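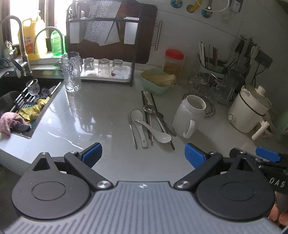 Juška Countertop Draining Rack, Two Shelves, Dark Finish
By Wovau

Most of us wash a few things by hand every day, even if there's a dishwasher in the house, and those few things have to go somewhere while they dry. The Juška is our answer for the stretch of counter beside the sink. It has a lower level for a tray of glasses and an upper shelf for all the light, floppy stuff that otherwise ends up hung over the faucet – dish cloths mostly, though I keep my lunch box lids up there too.

We like it best with a white tray on the lower level. Four drinking glasses turned upside down sit on the tray very comfortably, and you can lift the whole lot out together when you're ready to put things away. A cutting board can stand up behind the rack, where it gets some air and stays out of the way of your elbows (mine has a metal bar handle and is a bit of a lump, but it stands there happily enough).

The dark finish was Iveta Holub's choice. She drew the first Juška in October, and she wanted something that would look right next to a black sink and wouldn't disappear against a white counter. I was all for white myself, and I have to say I've come around!

What's in the box
2 shelves
2 side frames
Screws and a small wrench
Rubber feet, already fitted

The tray is sold separately, as are the cloths.

Putting it together
Stand the side frames up, hook the lower shelf in first, then the upper one, and tighten everything once the rack is standing level. If it wobbles on your counter, loosen the screws, press down on the top shelf and tighten them again.

Care
Wipe it down with a soft cloth and ordinary dish soap. Please don't use steel wool on the finish. If you have hard water, a little white vinegar on the cloth will take off the spots.

A few questions we get
Radomir Atanasov wrote to ask whether the upper shelf will take dinner plates. We'd keep plates below, or in a striped or slatted rack inside the sink, and save the top for cloths and other light things.

Shaimaa Ouali wanted to know if it can stand under a window. Of course it can, and glasses dry beautifully there on a bright morning – just check that you can still reach the latch.

Orders and returns
Orders are packed by Senad Trajkovski in our own workshop. You have 40 days to send the rack back if it doesn't suit your kitchen, and it's fine if you've already put it together. Replacement feet and screws are always in stock, so do write to us if one rolls under the stove.

Page updated March 18, 2026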